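**Jillen opens laundry and drying rooms for tenants in Dristholm**

Dristholm, 1/21/26

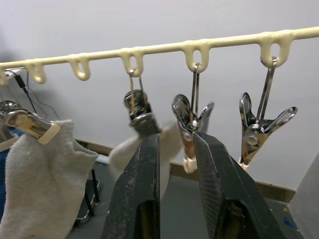

The housing company Jillen will open shared laundry and drying rooms in its apartment buildings on Halska Street in Dristholm. The first rooms open to tenants in March. When the work is finished, 216 households will be able to wash and dry their clothes in the building where they live.

Until now, the tenants on Halska Street had one laundry room, in the basement of the oldest building. It was built for 36 apartments and the waiting time was long, especially in winter. Many families dried their clothes on radiators and over doors. In small apartments this makes the air damp, and in the last two winters Jillen received 106 reports of moisture on windows and walls. After these reports the company decided to change its plan for the basements, which before were meant only for storage.

Each building gets one room for washing and one for drying. The drying rooms have ventilation that works day and night, fixed lines at two heights, and small hanging rails with clips for socks, gloves and children's clothes. The lower lines can be reached from a wheelchair. There is also a table for folding, and a sink for washing by hand.

The building work is done by Kekana, a local firm that also renovated the stairways on the same street. Kekana started in the building at number 4 and continues toward the river. During the work, water will be closed for short periods in the daytime. Tenants receive a paper notice at the entrance at least three days before.

"Our tenants asked us for a place to dry clothes more often than they asked for new washing machines," Jillen says in a comment. "We had expected the opposite. So we made the drying rooms larger and kept the number of machines as it was in the first drawings."

**Booking and cost**

Drying is free of charge. A wash costs the same as before, and the rent does not change because of the new rooms. Times can be booked on the board in the basement or by telephone to the Jillen office. A tenant can book two times per week, and free times on the same day can be used by anyone with a key. Clothes may hang until noon on the next day — after this, they can be moved to the basket shelf by the next person.

Tenants who kept things in the basement have already been offered a new storage place. In total, 196 storage units were moved to the attic floors during the autumn. Those who have not picked up their new key are asked to do so at the office before the end of the month.

**Open house**

Jillen invites all tenants and neighbors to see the first finished rooms on the opening day in March. Coffee will be served in the yard, or in the bicycle room if it rains. The exact date and hour will be posted at every entrance.

**About Jillen**

Jillen owns and rents out apartments in Dristholm. The company also takes care of the yards and playgrounds between its buildings — the next project is new lighting along the path behind Halska Street.

**Press contact**

Jillen, tenant office, Halska Street, Dristholm. The office answers questions from the press on weekdays before noon. Drawings of the laundry and drying rooms can be sent on request.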